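Prerkonon 样板间 卧室图集

首页 > 图集 > 卧室 > 床面分拣

Prerkonon 样板间卧室部分的图集收录床面、床头、墙面与小件收纳四组内容,由 Yayra Bawa 整理。本页为床面分拣一组,涉及笔类、药品外包装、个人护理小瓶和纸盒,床品与床头墙面的资料一并附在后面。

床面分拣是卧室整理的一个中间步骤。抽屉和收纳盒里的小件先全部转移到床面,按类别归拢,再分配到固定位置。床面的优点是面积大、高度适中、物品落下不易损坏;缺点是床垫受压会下陷,细长物品容易滚向低处,瓶状物品不易立稳。本组采用的做法是先铺一层深色毯子,毯面不拉得过紧,保留少量褶皱,用来限制笔杆滚动。

底色与物品的对比

深色底对白色包装有利,对黑色物品不利。药盒、药瓶多为白底,放在深酒红偏紫的毯子上轮廓清楚,不用逐个翻动即可点出。黑色笔杆与毯面明度接近,辨认时主要依靠笔尾、笔帽或色环的颜色。整理黑色小件较多的抽屉时,可以在毯子一角另铺浅色毛巾,专放黑色物品。毛巾的尺寸不必大,能并排放下全部笔杆即可。

纸盒的两种用法

分拣时床面上通常同时有两类纸盒:一类是待整理的内容物,如药盒;另一类是临时容器,如礼品盒、鞋盒、点心盒。两类应分开放置。临时容器敞口朝向操作者,内容物不超过盒沿。印有品牌名的旧礼品盒可以继续使用,重新使用前清空内衬纸,并在盒盖内侧写明新的用途,盒外不贴标签,以免与原有印刷混淆。
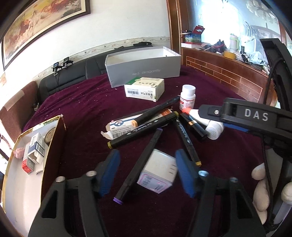 床面分拣:四支黑色记号笔散放在毯子上,后方为白色药瓶、绿顶白盒及敞开的 red dragonfly 礼盒,左侧带金边的纸盒内有药盒和圆形木片。

笔类

记号笔按笔尾或笔帽颜色区分,不按品牌区分。紫色、桃色与金色系各归一处,金色系内部再按杆身文字细分。归拢后笔帽朝同一方向,横放于浅盒。油性记号笔不宜长期竖放,笔尖朝上时墨水回落,书写前需要等待。试写在废纸上进行,画线长度以一掌为准,出现断墨的单独放一边,隔日再试一次,仍断墨的淘汰。

笔杆直径接近的小件,例如口红状的管子,容易被误归入笔类。判断方法是先看长度,再看有无旋转或拔开的接缝。不能确定的先放在笔类旁边,最后统一处理,不要在分拣过程中逐个打开。

药品外包装

药盒与药瓶分两步处理。第一步只看外形,把盒装与瓶装分开;第二步查看有效期、批号和说明书是否齐全。空盒与满盒混放是卧室药品收纳中最常见的问题,处理时以手指轻压盒面,有明显塌陷的开盒查看。条码面统一朝下,品名面朝上。

Celton 浅抽屉内高 64 毫米,盒装药品平放可以容纳两层,瓶装药品需放倒。放倒的瓶子必须确认瓶盖拧紧,液体类不适用此法。药品不与笔类同层存放,记号笔的溶剂气味会附着在纸盒上,久置后不易散去。

过期药品单独装袋,不与日常垃圾混合。袋口写上“过期”两字即可,不需要抄录品名。

小瓶

走珠瓶、喷雾瓶一类的小瓶重心较高,在床垫上一般立不住,分拣阶段直接放倒,瓶口朝向床的外侧。转入抽屉前检查瓶口和盖子的接合处,有残留物的用湿布擦净,晾干后再放。瓶身标签朝上,便于从上方辨认。

Agbeko 分隔条用于小瓶一格,长度可调,两端带软垫。分隔条的间距以最粗的瓶身为准,余量不超过一指宽。间距过大时瓶子会随抽屉开合滚动,瓶口受撞后容易渗漏。

零散物件

圆形木片、粉色绒毛小件之类不属于以上任何一类的物品,统一留在敞口纸盒中,最后处理。本组的规定是零散物件只保留一盒,盒满即停止添加,先清理再继续。不为单个零散物件设立新类别。数量达到三件且用途相同的,才考虑单独分格。

床头与墙面

床头为黑色软包,皮质外观,靠白墙放置。软包表面不宜夹持重物,短时间夹持小型夹具时,夹口应垫布,取下后用掌根把压痕揉平。表面清洁用微湿软布,顺缝线方向擦拭,不使用含酒精的湿巾。

墙面有一道花卉图案的装饰边条,床头上方悬挂带深色画框的奔马图,画面为暖红与金色调。毯子的酒红色与画面的红色同属暖色系,靠垫则取奶油色,与白墙接近。挂画下沿与床头上沿之间应留出手掌可通过的空隙,便于擦拭床头顶面。

材料与规格

毯子:深酒红偏紫,铺满床面,分拣结束后抖净再折叠。
浅抽屉:Celton,内高 64 毫米。
分隔条:Agbeko,每包 16 根。
标签纸:Allico,每张 24 枚,哑光面,可用油性笔书写。
临时容器:旧礼品盒、纸盒若干,不另行购置。

操作顺序

1. 铺毯,清出床面中部。
2. 倒出抽屉内容物,摊成单层,不堆叠。
3. 先取盒装物,再取瓶装物,最后取笔类。
4. 零散物件入敞口盒。
5. 核对有效期,试写记号笔。
6. 擦净抽屉,装分隔条,按格放回。
7. 收毯,检查床沿与床头之间的缝隙。

第 7 步不可省略。笔和细管最容易滑入床头缝隙,收毯时应由床头向床尾方向卷起,不要直接提起两角。

修订记录

一月:补充小瓶放倒的要求,修正 Celton 抽屉内高。原页误写为外高。
一月:删去按品牌分笔的旧方法。

整理:Yayra Bawa
浏览:1,012
上一组:卧室床品 下一组:卧室小件收纳
返回 Prerkonon 图集目录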